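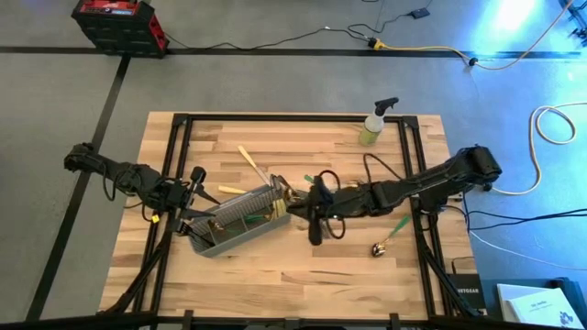 By Zacharias

My grandmother kept her spoons in a pickle crock by the stove, and I believed until I was well into my twenties that this was simply where spoons lived, the way milk lived in the refrigerator and the good scissors lived anywhere except the drawer you had just opened. Then I moved into a place with a kitchen the size of a generous closet, owned a single shallow drawer, and began what I can only call a long education in putting utensils away.

I have been through them all by now. There was the drawer divider with slots too narrow for a ladle, and the wall rail with the little hooks that let go of everything in the middle of the night (if you have never been woken by a falling whisk, I don't recommend it). There was a lovely tall stoneware jar from a shop called Vivska, for which I paid more than I will admit here, and which collected a damp gray paste in the bottom that I discovered only when I moved. I scrubbed it with a bottle brush and baking soda and it lives on the porch now, with a geranium in it, very happy.

What I came around to in the end is the humble mesh basket, laid flat on the counter, with the long handles sticking out over the rim however they please. It is hardly an elegant solution! A gray metal basket on a butcher-block top, with a wooden handle leaning out of one corner and a spot of green somewhere in the middle, looks as if someone got partway through tidying and went to answer the phone. But air gets in at the sides, crumbs fall through to where I can wipe them up, and the whole business lifts away in one go when I want to roll out a pie crust.

It took me a while to learn how to fill one. My first instinct was to pack everything in parallel, like pencils, and it looked wonderful for an afternoon. Long wooden pieces want to lean, though, and if you let them go in first and rest against the rim, the short things can nest underneath and still be found. I put the heavy end down whenever I can. Anything with a sharp edge goes elsewhere, in my case a lidded tin on the second shelf, and I wish I had worked that out before I reached in for a spatula one Friday and came up with a bandaged thumb.

Color helps more than I expected it to. I used to be a snob about this and bought only plain wood and plain steel, so that every search was a matter of pulling things up by the handle and looking at the other end. Then somebody gave me a set with bright handles, green and yellow, and I found that my hand learned them before I did. Green is the spoon. I no longer think about it. A reader who runs the lunch counter at Clestanness wrote to tell me that they have done the same for years, with stripes of tape for the pieces that are meant to stay away from nuts, and I thought that was such good sense that I went and bought some tape.

There is always one that won't go in, of course. In my house it is the big serving spoon with the shiny bowl, which ends up lying on the wood beside the basket every single evening, and I have stopped fighting it. A spoon that you use four times a day has earned its spot on the counter. I do wipe underneath it.

Which brings me to the spray bottle, the other permanent resident of the back corner. I went through a period of hiding mine under the sink, and the plain result was that I cleaned the counter less. Now it stands out where I can reach it, a see-through one so that I know when I'm running low. For a butcher block I keep the routine very mild: a light mist on the cloth, a wipe along the grain, a dry towel after. Once a month or so the wood gets mineral oil, left on overnight and buffed in the morning, and in January, when the heat is running and everything in the house feels parched, it gets a second coat. Move the basket before you oil. I left mine in place one winter and had a pale rectangle to look at until spring.

The basket itself asks for very little. Mine goes in a sink of hot soapy water when the mesh starts to feel tacky, and I go over the corners with an old toothbrush. Then it sits upside down on a towel while I sort through what came out of it, and this is when I find the second melon baller, and the honey dipper I bought at the Sekance street fair and have used, I think, twice. I put the melon ballers in the giveaway box. The honey dipper I always mean to part with, and it always goes back in, right down at the end where I can see it.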